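Mugo Handheld Gripper: Setup and Care
Course handout, Plulcombe Robotics Workshop, Unit 10

Welcome to my favorite unit! Today you get the Mugo grippers in your hands, and by the end you should be able to take a pair from the shelf to a clean first recording on your own.

1. Finger pads

Pads wear faster than any other part. Wipe both with a lint-free cloth, then press them lightly together and look for daylight at the tip. The dotted texture should feel even all the way across. Swap pads at 75 hours, or sooner if one spot has gone shiny (log the hours on the Gromon sheet, please, even if it's only a short session).

2. Marker card

The square card on top is how the tracking software finds the gripper, so treat it kindly. It has to lie flat on its mount with all of the thick black border clear. Fingerprints on the white part matter more than you'd think! Hold the gripper by the body and keep your thumb off the card.

Do the tracking check with both grippers up, in the room where you'll be working. Tilt the marked one slowly toward the other and back. A card at an angle is fine, and the overhead lights usually are too, but watch the live view for glare.

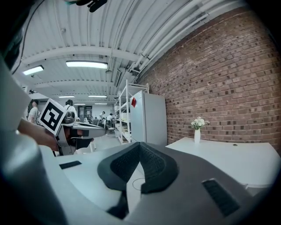 3. Vent slot

Brush along the ridges with the soft brush, never across. No compressed air. If the body reads over 80 degrees Fahrenheit at idle, stop and check the slot again before you start Borkevach.

4. First recording

Open and close ten times, full travel. Save the file under your bench number and bring it to room 219, where we'll compare the curves.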